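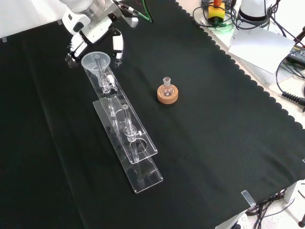

Small glass – the acrylic rack, the columns, the funnel
Gallery page, posted March 16, 2026
Text: Ysaline Coste. Corrections to Faustine Rolland please, she has the login and I keep losing it.

Quick one. People have been asking what the small glass kit at Arcombe looks like once it's set up, because the inventory sheet only says "column rack, misc glass" and that could be anything. So, some notes on it. I wrote these between two other jobs so be kind about the spelling.

Black cloth under everything. Clear glass on a white bench is a pain, you put a flask down, look away and it's gone. On black the edges light up nicely, the acrylic too. The cloth is the one with the wavy border, Rosine Gilbert brought it in back in January and we haven't given it back. It picks up lint like crazy. Lint roller is in the drawer under the sink.

The funnel. Plastic, not glass – you can tell right away, it has that milky look. Goes in at the end of the rack, wide side up. Light enough to get knocked off by a sleeve so watch your cuffs. We had a glass one before and it lasted 2 weeks.

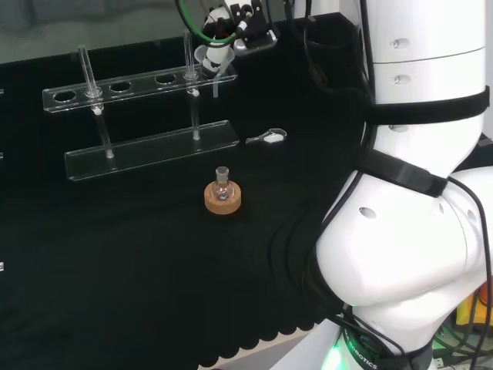
The rack itself is clear acrylic, long strip on top with five round holes, flat plate on the bottom. Most racks we own are the white wire kind and nobody likes those. This one came from Marchal with the old teaching stuff. You can see right through it to whatever is going on at the bottom of the tubes, that's the whole appeal. Downsides: scratches, fingerprints, and it does not like acetone. DO NOT wipe it with acetone. Soapy water, soft cloth, let it dry on its own.

You don't have to fill every hole. Two tubes is plenty for the short exercise, leave gaps between so there's room to get a hand in. Pascal Barbier likes his right next to each other and then complains he can't turn the stopcock.

Little scoop. Small, clear glass flask. Put the scoop down flat beside the rack when you're done with it and not on top of the rack, it slides off and then there's powder everywhere. If you need more than a scoop or two you're using the wrong kit, go get the bigger set from the Travis room. 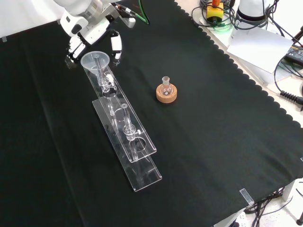

Stopcocks next. White handles. They turn easy when they're clean and not at all when they aren't, so rinse them the same day. Handle in line with the tube = open, across = closed. Check before you pour. Then check agian. I've poured through an open one twice this year and I wrote the instructions.

Cork ring, the tan speckled one. Every round-bottom flask gets a ring, no exeptions, even if you only mean to set it down for a second. The rings are cheap, flasks are not. If a ring is crumbling on the inside edge toss it and take a new one, they're in the Gokamau box on the top shelf (box is mislabeled, ignore the label). Ring goes down first, then the flask, neck straight up.

Also keep the flask over to the side, away from the rack. Maxence Poulain made this point at the last tidy-up and he's right, you want elbow room in the middle of the table. Rack on one side, flask on the other, scoop in between where you can reach it. 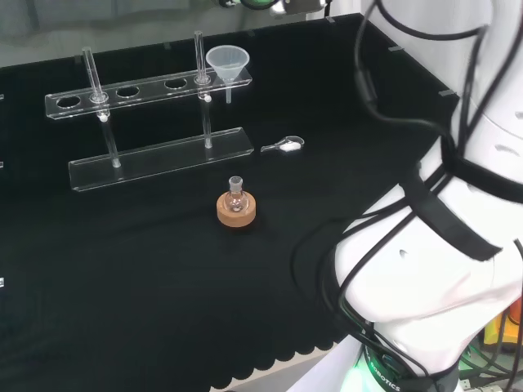
Powder: keep it to a small heap in the bowl of the scoop. A heaped scoop looks fine until you move it. Weigh first, bring it over level, tip it in slow. Any spill on the black cloth shows up white right away which is one more reason I like the cloth. Brush it up dry, then shake the cloth outside, NOT in the hallway.

Putting away – funnel first, then the tubes, one at a time, straight up out of the holes. Don't tilt them, that's how the rims get chipped. Rack goes flat in its box with the foam. Flask stays in its ring on the shelf. Cloth gets rolled, never folded, the creases take forever to come out and then nothing stands level.

Still missing from this page: the big flasks and the clamps. Will add when I get a minute. If you have the spare stopcock key please put it back on the hook, Faustine is looking for it.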